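Household Textiles and Garment Care
Unit 6 handout: Folding soft garments on a bed
Prepared by Siham Ezzat — revised in March

## 6.1 Scope of the unit

This unit covers the folding of knitted and fleece garments when no table is available and the bed serves as the work surface. Woven shirts and pressed trousers were treated in Unit 5 and are not repeated. Students are expected to have read the Fahmy chapter on fabric grain before the practical session and to bring one pair of sweatpants of their own.

The course text distinguishes between *storage folds*, which are judged by thickness and edge, and *travel folds*, which are judged by volume. Only storage folds are assessed in this unit.

## 6.2 Laying out

The garment is placed near the foot of the bed, within arm's reach, with the waistband to one side and the leg openings to the other. Working sideways in this manner allows the folder to stand in one place. Pillows are left at the head.

Fleece should be smoothed from the waistband toward the legs with the flat of the hand. Elastic is not to be stretched in order to make it lie flat; gathered waistbands will always occupy more height than the cloth beside them, and the final fold must allow for this.

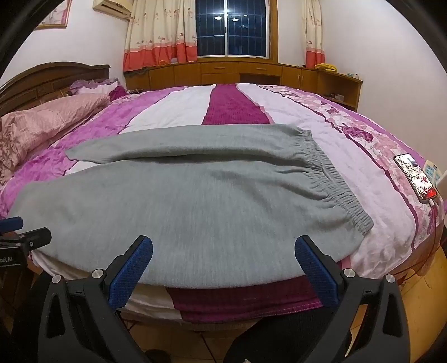

*Figure 6.1. Light gray fleece sweatpants laid sideways, waistband to the right.*

Two points should be noted at this stage. First, any part of the garment that hangs over the side of the mattress will pull the remainder out of line, and it should be brought up onto the bed before the first true fold is made. Second, an upper leg that has turned back on itself must be opened and smoothed. A turned edge left in place becomes a hard crease in storage.

## 6.3 Taking hold of the cloth

A fold begins with the grip. The cloth is pinched in a small upright ridge, lifted slightly, and carried across. Students who take a full handful tend to drag the lower layer along with the upper one.

- Pinch a single layer wherever the garment allows it.
- Keep the lift low, so that the rest of the garment stays in contact with the bed.
- Release the cloth only when the moving edge has met the fixed edge.
- Flatten raised corners before going on to the next fold. 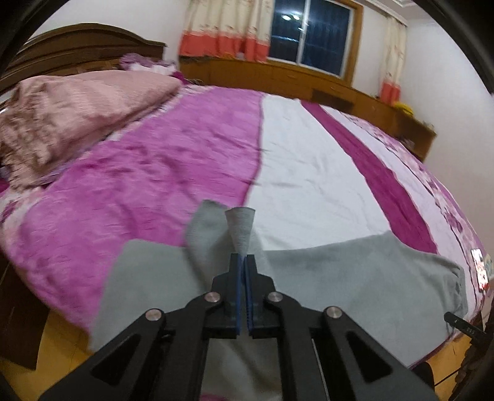 *Figure 6.2. A pinched fold standing upright, with a raised flap behind it and to the left.*

Bedspreads present a particular difficulty. A plush or quilted cover ripples under the hand, and the ripples may be mistaken for wrinkles in the garment. Where this occurs, the cover should be drawn tight first. Doaa Chraibi's supplementary notes recommend a cover with plain bands or stripes, which may be used as a guide for straight edges. This is a convenience and is not required.

## 6.4 Checking the folded edge

The folded edge should run straight from corner to corner. Layers beneath should not show along the side; where a narrow strip is visible, the upper layer has stopped short or the lower one has slipped. Gathered ends are the usual source of trouble, as they draw the cloth inward and cause the piece to taper.

Bedding that is itself folded or rolled, such as a quilt, may remain across the head of the bed during the exercise, provided that the near side is clear for the hands. 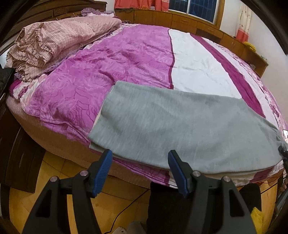

## 6.5 Practical assignment

Each student will fold one pair of sweatpants three times, unfolding completely between attempts, and will submit a written comment on each attempt. The combined comments should not exceed 600 words. Sketches are welcome but carry no marks.

Comments should address the following:

1. the position of the waistband at the start and at the end;
2. the straightness of the principal edge;
3. any layer showing at the side, and how it was corrected.

Work is to be left in the Unit 6 tray in Room 235 before 4 p.m. on the closing date shown on the course board. Late work requires a signed note from Ms. Ezzat.

## 6.6 Reading

Fahmy, chapter on fabric grain (required). Chraibi, supplementary notes, section on bed surfaces (recommended). Copies of both are held in the Porine reading room — ask at the desk for the textile shelf.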